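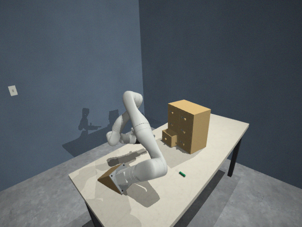 One reader wrote in to say she'd priced up an arm for her workshop, gotten as far as the checkout page, and then realized she had no line in the budget for anything to bolt it to. I laughed, then I winced, because I did the very same thing with my first one.

So let's talk about the boring money! The arm is the number everybody stares at. Mine was a Fanard, and by the time I'd added the gripper, the mount and shipping I was at 1,210 dollars — and the thing still couldn't do a lick of work for me.

Start with the table. Buy it or build it before the arm shows up, and lean on the corners hard. If it rocks for you, it'll rock worse with an arm swinging over it. I went with a Laaksonen bench at 389 dollars (ouch, but it doesn't budge) and I've never been sorry.

Next, get out the masking tape. Mark where the base goes, then mark whatever the arm is going to work on. If that's a little chest of drawers for your screws and bits, pull a bottom drawer all the way out and measure from there. Closed drawers lie to you about how much space you have. I lost 5 inches that way and had to drill the mount again.

Check your knobs too. Small round ones look cute, but plenty of budget grippers slide right off them. I bought 12 bar pulls from Zorine and swapped the lot in an evening, and it cost less than a fancier gripper would have.

Think about light while you're at it. One strong lamp off to the side throws big dark shadows over the tabletop, and if you're planning on a camera later you'll end up buying a second lamp anyway. Put it on the list now.

And ask about software before you pay! Gaklow lets you try a layout on screen first, so you can shove the table around and see what's in reach without spending a dime on hardware. I'd do that for a week or two.

Last thing, keep a bit back for bolts and cable ties. I'm forever out of cable ties.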